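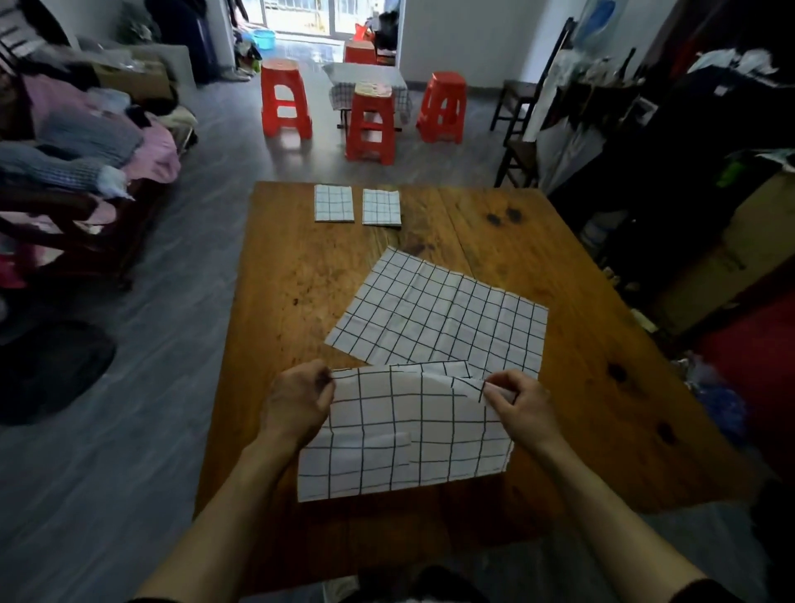 Folding the check cloths at the big table

From: Vittoria Zuccaro
To: club list
Date: May 17, 2018
Subject: Re: Long run route and who's in for the half

Remo wrote:

> Hi all, two questions before I book anything. Is the Sunday long run
> still going out along the creek, or have we switched to the hill loop?
> My calf is only just behaving and I'd sooner not find out at the 15 k
> mark that we're climbing. Also, how many are we for the half? Zbigniew
> says the cheaper entries go up once they've sold the first 400.
> Remo Ferri

Hello Remo, and hello everybody else who has been quietly wondering the same thing,

Sorry for the slow answer, I was on nights all week and have been living on toast. It's the creek path for the long run, out and back, and flat as you like. Mirko did try to talk me into the hill loop (he'd just had his new Hitau shoes delivered and wanted to show them a hill) but I've told him he can have it the weekend after. If you want to cut it short, turn around at the second footbridge, where there's a tap and usually a bit of shade. That makes it a comfy 12 k. Anyone going the full distance should carry their own water past that point, as the next tap has been dry every time I've tried it this autumn.

On the calf, please do take it gently. I had the same trouble in February and went back a week too early, feeling marvellous, and then spent a month on the exercise bike staring at the laundry wall. Gaetano was a saint about it but I don't think he'd want to go through that again. Heel drops off the back step, morning and night, were what got me right in the end. Dull as dishwater, but there you go.

Now the half. So far I have firm yeses from Mirko Bianchini, Zbigniew Baran, my cousin Gaetano and me, and a "probably" from you, Remo, which I'm treating as a yes until you tell me otherwise. Zbigniew is right about the entries. I rang the organisers and they had 300 in already, so I wouldn't sit on it for too long. You don't need to enter as a team, just put Messina in the club box on the form and they'll start us together in the second wave. Last year they had 490 finishers and the first kilometre was a bit of a squeeze, so I'm very happy with the second wave, thank you.

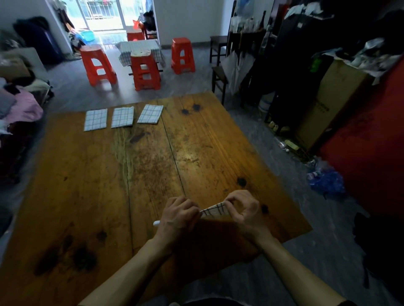

One more cloth at the long table

Getting there: I can fit four plus bags, leaving from the Cever car park at 5.30. I know, I know. It's a good hour's drive and the toilet queue at the start is its own endurance event. If you'd prefer to make your own way, there's parking at the footy oval, and from there it's a ten minute jog to the start, which does nicely for a warm-up.

Zbigniew has asked about pacing. He's keen on going under two hours and I'd love to hang on to him for as long as I can - so if anyone fancies a steady 5.35 or so per k, stick with us. Gaetano says he'll run his own race, by which he means he'll go off like a rocket and we'll all wave to him at 16. Mirko has the Eko watch with the pace alarm, and he has promised to turn the volume down.

Oh, and singlets. I've got 32 of the old blue ones in a tub in the hall, mostly mediums. Come and get one before the race or I'll bring a few on Sunday. No charge, I'd just like my hall back.

See you at the bottom gate, 6.30 for a 6.40 start. Bring something warm for afterwards, it's been nippy standing about.

Cheers,
Vittoria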